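Covering a slatted bench with a cloth for small-parts work
===

Applies to: benches with a slotted or slatted aluminum top, used for sorting, inspecting or reassembling small items.

Slots in an aluminum top are useful for clamping, but they catch screws, caps and anything that rolls. A single layer of dark fabric closes the slots, cuts glare from the metal and keeps light or bright parts easy to find. The method below takes 12 minutes the first time and less after that. 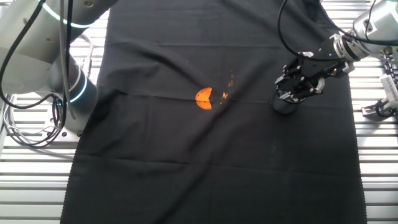
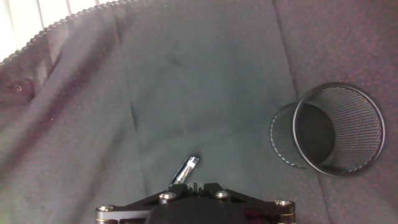

## Materials

- One piece of matte black woven cotton or cotton blend, medium weight. Postach sells it by the yard as backing cloth; any similar fabric works.
- Pinking shears.
- Lint roller.
- Low-tack tape, or two flat steel bars.
- Iron, medium setting.

Avoid fleece and felt. Both hold metal chips and cannot be cleaned fully with a roller. Satin is too slippery and reflects overhead lamps.

## Cutting

1. Measure the depth of the bench, front to back. Add 2 inches at each end for the overhang.
2. Decide on the width. The cloth does not need to reach the sides. Leave a strip of bare slats on the left and on the right so that clamps and mounting blocks can still be fixed to the metal. Nothing bolted down should sit on fabric.
3. Mark the lines with chalk on the reverse.
4. Cut with pinking shears. A zigzag edge frays more slowly than a straight one and needs no hem. A hem adds a ridge, and parts collect along it.

Where the bench has already been fitted with Wiegand side stops, measure between the stops and subtract 3 inches from the total.

## Laying the cloth

1. Wipe the slats and vacuum the slots. Grit left under the fabric shows up later as small bumps.
2. Center the cloth and let it drop over the front.
3. Smooth from the middle toward the sides with a flat hand. Do not pull on the corners, as this produces diagonal folds that run back to the center.
4. Secure the rear edge first, then the front. Leave the sides free.
5. Run the lint roller over the full surface, front to back.

Fold lines from storage will not smooth out by hand. Press them on the reverse side with a slightly damp cloth between iron and fabric. A crease across the working area can be tolerated for sorting, but a round part will settle in it, so press it out before doing any inspection.

## Placing parts

Put one part down at a time, near the center, and keep it clear of the folds. Orange, white and bare metal read well against black. Dark plastic does not; for dark plastic, use a light gray cloth cut to the same pattern.

Chromed or polished pieces throw a highlight along the top edge, and this can hide a seam or a dark band. Turn the part or move the lamp to the side until the highlight clears the area to be checked.

Small bright flecks next to a part may be fragments or may be reflections. Shade the spot with a hand. A reflection disappears, a fragment stays. Lift fragments with tape and not with the fingers.

## Cleaning and storage

Roll for lint before each use. Wash cold, without softener, when the roller no longer picks up specks. Line dry.

Store the cloth on a cardboard tube. The Onia tube, part 197, is long enough for most bench widths and fits upright beside a Gerora cabinet. If a tube is not available, fold once only, and change the position of the fold each time.

## Common faults

**Cloth creeps toward the front.** The overhang is too heavy. Trim it to an inch or add a bar at the rear.

**Slots show through as stripes.** The fabric is too thin. Use a second layer cut slightly smaller.

**Loose threads along the sides.** Recut with the shears, taking off one row of teeth. Do not pull the threads.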